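Robot Money, Part Whatever
4/7/23

So the budget is due in June and I have been living inside a spreadsheet. If you read my last post you know we got a yes (in principle!) on two arms for the kitchen project, and "in principle" is doing a lot of work in that sentence.

The quotes are in. Dindier came back fast and friendly with a price that covers the arm, the controller and pretty much nothing else. Narketti took forever, but their number includes a gripper, spare finger pads and two days of training, and once I added all that to the Dindier column the gap mostly went away. I love a boring tie. It means I get to pick the one whose support people pick up the phone.

My big lesson so far is to do the kitchen in simulation before you pay for a single bolt. We've been running bowl pickups in Pellar for weeks, and it has already changed the shopping list. 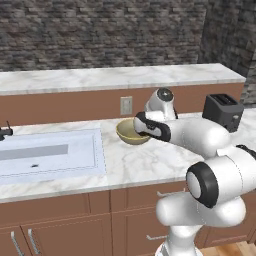
Reach is the thing I would have gotten wrong. I had the shorter arm penciled in to save money, and then I started moving the base around on screen and watching what it could and couldn't get to with a counter in the way. Longer arm it is. Sorry, spreadsheet!

The other line I keep fighting with is the stuff around the robot. Mounting, cables, a decent workstation, shipping (shipping!!). I've set aside up to $3000 for that and I already feel it slipping. My list has 57 rows now and one of them just says "clamps?"

Still open: whether to pay for the Fu service plan in year one or wait until the warranty runs out. I'm leaning toward waiting. If you've bought one and regretted skipping it, please tell me in the comments before I hit submit.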